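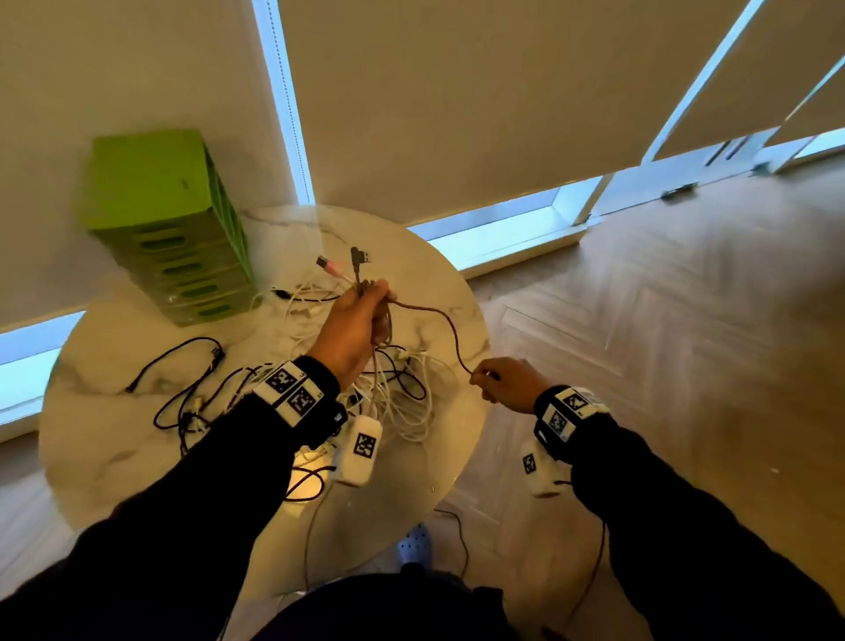
Fornarska demonstration group
Minutes of the December meeting

Present: Fornarska (floor and data), Nishimura (arm and controls), Prostov (wearable kit). Punel joined by phone from 10:15 and dropped off twice.

1. Minutes of the last meeting
Accepted with one change. "Hand demonstrations work better than remote control" now reads "are quicker to record." The group has no result yet that says better.

2. Count to date
Fornarska reported 2,933 demonstrations on disk, 700 of them by remote control and the rest by hand with the wrist markers. Nishimura asked how many of those the arm has learned anything from. Fornarska said the training run isn't finished. The same answer was given last time and the chair asked that the minutes show it.
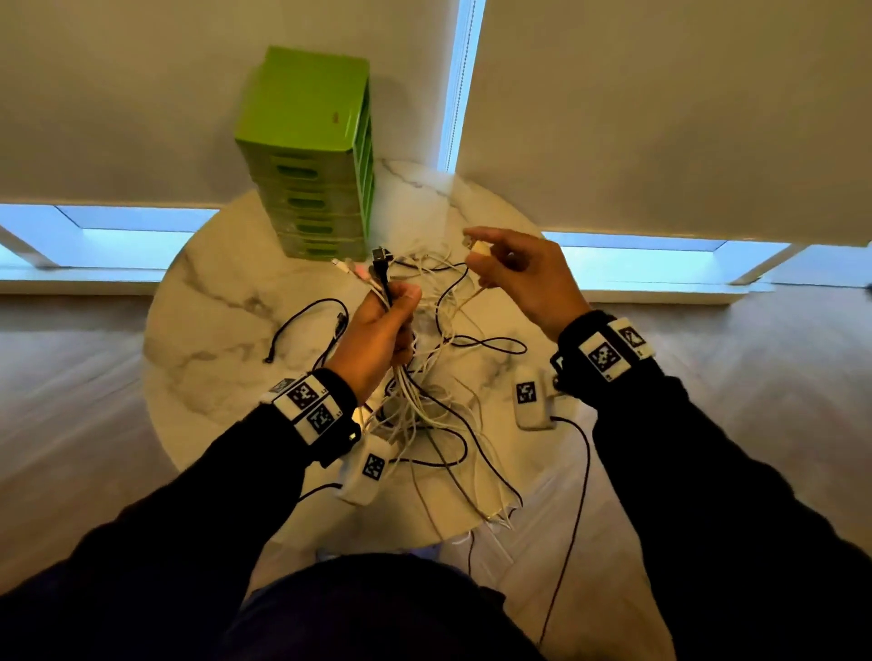

3. Cable task
Long discussion. The task sheet says "sort the cables," and it is plain that people read it differently. Some pull one cable free at a time, some gather the ends first and deal with the loops later. Prostov's view is that variety is good for training. Nishimura's view is that variety is good when you know what you varied, and that at present the sheet leaves it to whoever is at the table that morning. No agreement. The sheet will be rewritten and "finished" will be defined on it.

4. Remote control sessions
Punel wants 300 more by remote control before any comparison is made. The operators find cables very slow going with the controllers, and several sessions were abandoned with the knot tighter than at the start. Fornarska doubted that 300 more bad sessions would be worth the hours.

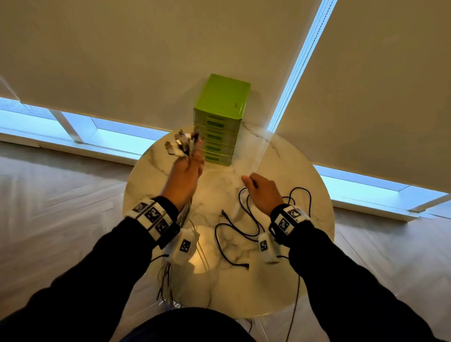 Punel replied that the slow sessions are the only ones recorded with the arm's own reach and grip, and that a person's fingers can do things the arm will never copy, however many times it is shown. Nishimura agreed with the second half. Settled on a trial batch of 3, to be looked at by everybody before more are booked.

5. Wrist markers
Prostov says tracking holds up well. The other parties would like to see that on paper, with the lost stretches left in. The figures sent so far cover only recordings that passed the filter, and the filter was written by Prostov.
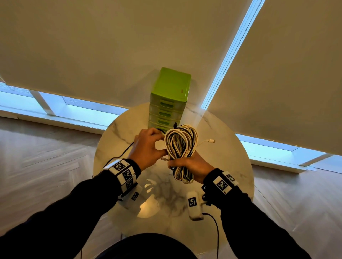
Prostov's method for lost markers was taken next. Gaps are filled by guessing the path between the last good reading and the next one. Fornarska said this may do for reaching across a table but not for close work, such as one hand holding the coiled bundle while the fingers of the other pinch a strand at the top of it. A guess there could be wrong by more than the width of a cable. Prostov to mark every filled gap in the files.

6. Actions
Fornarska: new task sheet, one page.
Nishimura: book the trial batch.
Prostov: unfiltered tracking figures; gaps marked.
Punel: written case for the 300.

7. Other business
Request for a second table deferred. Meeting closed 11:40.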